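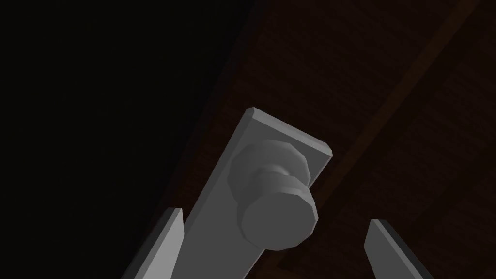 Figure 2. Round knob on a flat rectangular backplate (computer rendering).

4.2 Door hardware and grip strength in older rental housing

Door hardware is seldom replaced when a rental flat changes hands. In the Brunet buildings, most interior doors still had the fittings chosen by the original builder, and tenants had learned to live with them. The commonest complaint in our interviews concerned the bathroom door, followed by the door to the shared laundry. Both are used many times a day, often with one hand full. A round knob mounted on a long flat plate, of the general form shown in Figure 2, has to be gripped and turned at the wrist, while a lever can be pushed down with the forearm or the side of the hand. Tenants with arthritis described the difference in practical terms. One woman kept a rubber jar opener hanging beside her bedroom door for this purpose.

We interviewed 150 tenants over the age of 65 in 4 buildings, all managed by Lomum. Interviews were held in the tenant's own home and were carried out by the second author, Felicidad Manalo, in English or Tagalog as the tenant preferred. Each tenant was asked to name any door they avoided using, any door they left open on purpose, and any change they had made to a door at their own cost. Grip strength was measured twice in each hand and the higher reading was kept.

Of the tenants interviewed, 18 said they left the bathroom door open at night so they would not have to work the knob in the dark. A further 2 had taken the knob off altogether and pulled the door by a loop of cord. These tenants were not always the ones with the weakest grip. Several had readings in the normal range for their age but reported pain on turning the wrist, and a grip test does not pick this up.

Requests for new hardware were uncommon. Tenants told us they did not want to bother the manager over something so small, or they assumed they would be charged. The Lomum tenant handbook does not mention door hardware at all - it covers locks and lost keys only. Where a lever had been fitted, it was usually a relative who had paid for it and done the work.

Colour contrast between the door and its hardware came up less often than we expected. It was raised mainly by tenants with cataracts, and is taken up with lighting in Section 4.3.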